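Can a machine clear and wipe tables yet? (small canteen)
Home & Workplace Help > Cleaning > Equipment
Posted 17th July

Rustinton
I run a small canteen on the upper floor of a shared building. We serve 138 lunches on a normal day. Between sittings the tables have to be cleared of cups and small litter, wiped, and reset. Some have a cloth, some are bare. It takes two people most of the gap between sittings.

I have read a lot about robots doing household chores. Is there anything I can buy now that would take over the clearing and wiping, or even one of the two? I do not need it to be fast. It can run after closing if necessary. Floor cleaning is already covered by a disc machine that works well.

Details that may matter: cups are ceramic and paper mixed, table heights vary, there is an open staircase at one side with a railing, and people walk through at all hours.

Skallel
Short version: no for clearing, partly for carrying, no for wiping a table with a cloth on it.

It helps to split the job into steps, as each one is at a different stage.

Carrying. Wheeled tray carriers are a finished product. Someone loads the tray, it drives to the dish window, someone unloads it. Mark the top of the stairs as a no-go zone in the map and put a physical barrier there as well. Do not rely on the map alone.

Picking up. A two-finger gripper can lift a cup from a bare table if the cup is upright and there is space on both sides. The failures come from the mix. A paper cup needs far less force than a ceramic one, and a machine that has to tell them apart by camera will sometimes get it wrong. Soft finger pads help, and so does a compliant finger shape that folds around the object.

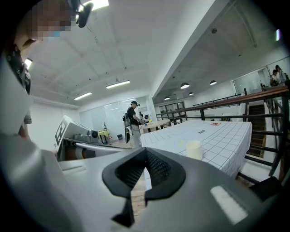
Cloths are the worst part. If the gripper touches down slightly low, it takes a pinch of fabric with the object and drags everything on the table along with it. A person feels this at once and lets go. Most arms need either force sensing at the wrist or a good depth reading to do the same, and thin fabric over a hard top gives very little of either. Overhanging edges add a second problem - the base can snag them while driving past.

Wiping. On a bare, fixed-height top this has been shown many times. The arm follows a path with constant pressure. It does not know whether the stain is gone unless somebody has added a check for that, and dried sauce needs several passes.

If you want to prepare for later: use one type of cup, one table height, and drop the cloths. All three will save your staff time now, with or without a machine.

Shenoy
Just get a bus cart. 300 dollars and it never needs charging.

Brukgate
Agree with Skallel on most of it, one correction. Constant pressure is harder than it sounds if the tables wobble. We tested an arm in our packing area last September, wiping down benches at the end of a shift. It was fine on the bolted benches. On the two with folding legs it pushed the bench away from itself and then reported the job complete.

We kept it for the bolted ones. Setup took longer than the supplier quoted, mostly on marking where each bench was. I would ask any seller for a trial on your own tables, with your own cups, and with people walking past during the run.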